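Gripper Evaluation Technician, Bimanual Manipulation
Lurik – Fluststead site
Full time, fixed term, with possible extension

Lurik is hiring one technician to run comparative trials of two-finger grippers on paired robot arms. The position belongs to the end-effector group, which selects and qualifies the grippers used in our cloth handling work. Applications are open until the end of March.

Background

The group currently has three gripper designs under evaluation. All three mount on the same wrist flange and accept the same command set, but they differ in finger geometry, pad material and closing speed. Bench measurements of grip force and repeatability have been completed. Those numbers do not predict how a gripper behaves on fabric, where the usual faults are picking up two layers, losing an edge during a pull, and catching a seam on the finger housing.

The next phase, known internally as Rennie, compares the designs on full two-arm tasks. It consists of 436 scheduled trials per gripper design, divided between teleoperated runs and runs under a learned controller. The technician will carry out most of the teleoperated share and will supervise the rest.

Test setup

Each cell has two arms mounted on opposite sides of a wooden table and facing each other. The tasks are flattening, folding in half, folding in thirds, and moving a folded item onto a stack. Test items are plain and lightly patterned cloths of different weights. Items not in use for a given trial may remain on the table, as the protocol includes both cleared and cluttered starting states.

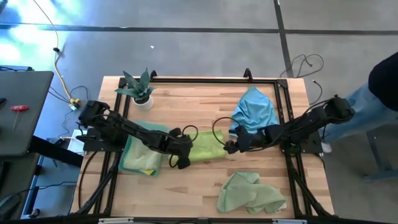
Starting states are defined on printed cards. The technician arranges the cloths to match the card, confirms the arms are at their home pose, starts the log and begins the task. A trial ends on completion, on an operator stop, or at the time limit. Failures are coded from a fixed list of 26 fault types. A free text field is provided for anything the list does not cover, and entries in that field are reviewed before the list is revised.

Duties

Install, align and remove grippers according to the changeover procedure, including cable routing and strain relief checks.
Run calibration after every changeover and record the residuals.
Operate both arms by teleoperation for sessions of up to 900 seconds, with a break between sessions.
Reset cloths between trials and replace worn items.
Code outcomes and faults on the same shift in which they occur.
Inspect finger pads for wear at the start and end of each shift.
Report any contact between the arms, or between an arm and the table, before restarting.
Keep the spare parts shelf stocked and labeled.

The technician does not design grippers and does not train controllers. Suggestions on either are welcome and are discussed at the weekly review, where the technician has a standing slot.

Required

Two years of hands-on work with electromechanical equipment, in a laboratory, a repair shop or a production setting.
Ability to read a wiring diagram and crimp a connector that will survive repeated flexing.
Steady fine motor control and normal or corrected depth perception.
Consistent written records. Applicants will be asked for a short sample.
Comfort with a Linux command line at the level of starting programs, copying files and reading an error message.

Useful but not required

Previous teleoperation experience with any arm.
Basic Python, enough to edit a configuration script.
Experience with textiles, sewing or garment inspection. Two members of the present group came from that side and the background has been helpful in writing the fault codes.

A degree is not required. Applicants with a degree and no bench experience should apply to the graduate program instead.

Working conditions

The work is split between standing and sitting. Resets involve frequent reaching across the table, and gripper changeovers involve some kneeling to reach cables at floor level. The arms are powered down or held in a protective stop during every reset. Training on the stop system is completed before any solo work, with a practical check at the end of it.

Shifts start at 8:00 a.m. or 1:00 p.m. and alternate by agreement within the team. There is no night work. Some weeks are slow – a broken finger mount can halt a cell for two days – and in those periods the technician helps with data checks and parts preparation.

The position reports to Thu Vũ, who leads the end-effector group. Day-to-day scheduling is handled by Thiện Phan. Controller questions go to Xuân Ông, whose team maintains Wundow, the logging and replay software used in all cells.

Selection

Shortlisted applicants are invited to Fluststead for a half-day visit. It includes a technical interview, a gripper changeover done from the written procedure, and a teleoperation exercise. Prior skill is not scored in the exercise. The panel looks at how the applicant handles a failed grasp and how the failure is written down afterward. Travel costs within the region are reimbursed against receipts.

How to apply

Send a résumé and a one-page record of a fault you diagnosed, covering the symptom, the checks made, the cause and the repair. Any type of equipment is acceptable. Remove customer names and serial numbers. Quote reference 581 in the subject line and address the application to Kiri Ruddock, Recruitment. Cover letters are optional.

Technical questions about the role may be marked for the attention of Vinh Đào and sent under the same reference. Replies normally take three working days.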